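Skemau Gridiron Adds Franchise Stories and a Rebuilt Depth Chart in Its Biggest Update Yet

HOVMONT, 11 November 2024 - Hi, football people! I'm Decha Boonchu, I run the design side at Sastry, and I get to write the announcement this time. The new season update for Skemau Gridiron is out now on PC and both of the big consoles, it's free if you already own the game, and I've been waiting since the spring to talk about it.

Let's start with the part I get the most mail about. The depth chart screen is new, top to bottom. You used to have to back out to the roster, bench a guy, go back in and hope the game remembered which formation you were fixing. Now you drag players where you want them, formation by formation, and the chart stays put until you change it. Your third-down back can be a different person from your goal-line back (finally!), and your nickel corner doesn't have to come off the field just because you moved a safety.

We also went back through the player ratings. There are 869 players in the league files, and every one of them got a second look from our ratings crew. A few cornerbacks jumped a lot. A few famous-in-our-league receivers came down, and yes, I've already heard about it from my own brother, whose favorite wideout for the Hovmont Harbormen now sits at 74 overall. I think that's fair. He was dropping slants all last season!

Then there's Franchise Stories, the new mode. You take over a team in the second tier, you get a thin budget and a stadium with a leaky press box, and you play 19 seasons if your owner lets you stay that long. Coordinators leave for better jobs. Rookies hold out. Your kicker might retire in August and leave you scrambling through the waiver list with two preseason games to go. I lost my first save in year four after trading away both of my tackles, which I do not recommend.
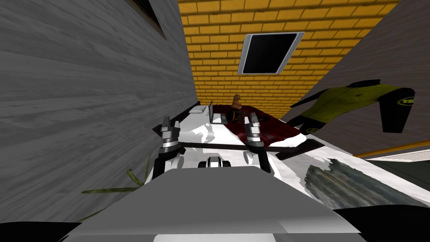 Do I need to start a new save to use the updated depth chart?

Any save from last season's version will load with the new screen already in place. Your old lineups carry over as they were, and you can start dragging people around right away. Franchise Stories is its own mode, though, so that one does begin from scratch.

Online play got some love too. Our networking partner, Ruvell, moved matchmaking onto new servers in October, and private leagues can now hold a full draft with everybody in the lobby at once. If somebody drops out in the middle of the draft, the computer picks for them off their own board, so set your board before you sit down. I forgot to in our office league and ended up with three punters.

There's a pile of smaller stuff in here as well. Play-action finally bites on linebackers the way it should. Rain affects long snaps. The play-by-play team recorded 800 new lines, including a whole set for overtime that I keep trying to trigger on purpose. Custom uniforms can have different socks for home and away, which sounds tiny until you read our forum and see how long people have been asking for socks.

Pricing is simple. Current owners download the update and that's it. New players get it included with the base game, and there's no separate pass to buy for Franchise Stories. The couch co-op mode is still in there, with the same two-player limit as before, and we're looking at raising that next year.

A couple of known problems before you dive in. The instant replay camera can get stuck behind the goalpost after a blocked field goal, and a patch for that is in testing now. Some created players with very long last names will run off the side of the scoreboard. Shorten the name for the time being and it clears right up.

Full patch notes are on the Skemau Gridiron site under News, and the ratings list is there too, sorted by position, if you want to go yell about cornerbacks.

About Sastry
Sastry is an independent sports game studio based in Hovmont. The studio makes Skemau Gridiron and its companion app for league commissioners.

Media contact
Decha Boonchu, Design, Sastry
Review codes and screenshots are available through the press page on the studio's website.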